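How to plan a day at the Lazaridis House and garden

The house sits above the river at Dratomham and opens on weekends from July through the fall. You can see it in half a day, but a full day leaves time for the grounds.

1. Book the house tour first. Each tour takes 20 people, and the early ones fill up. The garden needs no ticket.

2. Take the ferry to Clallitz, then bus 116 from the landing. Get off at the church and walk downhill. Drivers can use the lot on Gelitz Road.

3. Pack lunch. There is no café on the grounds, so stop at a store before you get on the boat.
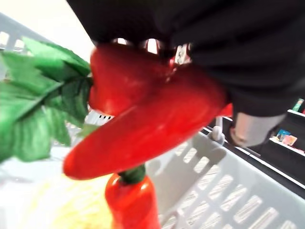 A red pepper, artificial

4. Start upstairs. The tour begins in the front parlor, but you may wait in the map room on the second floor, where the old harbor charts hang. Large bags go in the lockers by the door.

5. Leave an hour for the garden. The path to the boathouse has 101 steps and no handrail on the lower part. Wear flat shoes.

6. Check the return times before you walk down to the water. Buses thin out after four.
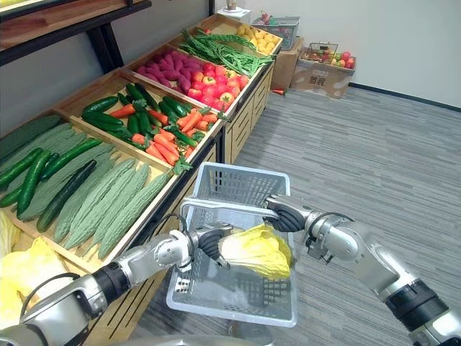

Mirjana Grgić writes that the bus does not wait for the late ferry on Sundays, and that she walked back to the landing in 20 minutes by the shore road.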